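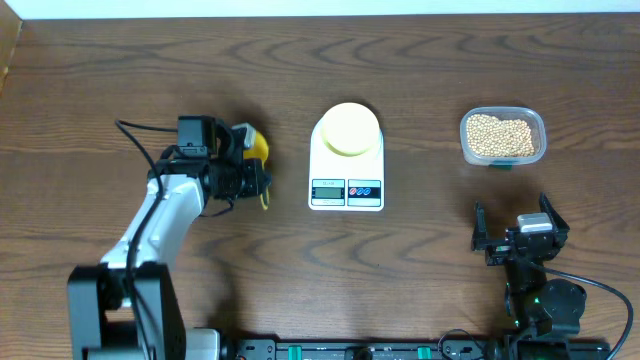 Llevo años discutiendo con mi cuñado por culpa de la báscula de cocina. Él cocina a ojo, «como se ha hecho toda la vida», y cada vez que me ve sacar la mía pone la misma cara que si yo estuviera midiendo la fiebre a un garbanzo. Pues mira, lo voy a defender por escrito, a ver si así me deja terminar una frase: pesar las cosas es la manera más cómoda y más tranquila de cocinar que conozco.

Empecé en enero, con el pan. Svitlana Boiko, mi vecina de arriba, me pasó una receta en la que todo venía en gramos, hasta el agua. ¡El agua en gramos! Me pareció una manía de laboratorio, así que tiré de tazas y me salió un ladrillo. Volví a intentarlo con otra taza (la del desayuno, más ancha) y me salió una sopa. A la tercera pesé, y aquello ya se podía cortar en rebanadas y comer con mantequilla sin pedir perdón a los invitados.

Y es que una cucharada no es una medida, es una opinión. Tengo en el cajón un cacito que venía en un bote de café y otro que heredé de mi madre, y los dos se supone que son «una cucharada». Un día los pesé llenos de la misma harina y no se parecían en nada. Luego está el asunto de si rasa o colmada, de si aprietas o no aprietas, de si le das el golpecito contra el borde del paquete. Dušan Nedeljković, con quien comparto la comida de los miércoles en el trabajo, jura que él siempre las hace iguales. Le dejé mi báscula una tarde y no ha vuelto a sacar el tema.

Ahora bien, tampoco me gusta que nos vendan la báscula como un cacharro de lujo. He visto algunas con aplicación en el móvil, con recetario incorporado y con avisos que te pitan si te pasas de mantequilla, y a mí que un aparato me riña por la mantequilla me parece el colmo. La mía tiene dos botones y me sobra media. Que encienda, que se ponga a cero con el cuenco encima y que se pueda limpiar con un trapo, que la harina se mete por todas partes.

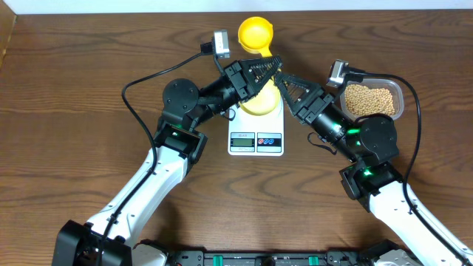 Lo que sí pido es sitio. Una báscula arrinconada entre la tostadora y el frutero no sirve para nada: el cuenco tropieza, el paquete de azúcar se apoya en el borde y el numerito baila. Yo la pongo en la mesa grande, lejos de la pared, con espacio para mover los codos, y saco la cuchara antes de abrir nada. Parece una tontería, pero desde que lo hago así friego la mitad, porque todo va cayendo en el mismo cuenco: harina, a cero, azúcar, a cero, la pizca de sal, y a remover.

Mi cuñado dice que se pierde el alma de la cocina. A ver, el alma de mi abuela estaba en sus croquetas, de acuerdo, pero también llevaba cuarenta años haciéndolas y tenía una romana colgada detrás de la puerta, que de eso no se acuerda nadie. El ojo se educa, claro que sí. Yo ahora echo arroz en el plato y suelo quedarme cerca, y eso lo aprendí mirando números y no adivinando.

Para un guiso no la saco, que conste. Unas lentejas perdonan casi todo y el chorizo se pone según el hambre. Pero con los bizcochos no negocio. El último llevaba 217 gramos de harina, ni uno más, y mi cuñado repitió dos veces. Me ha pedido la receta y se la he mandado en gramos.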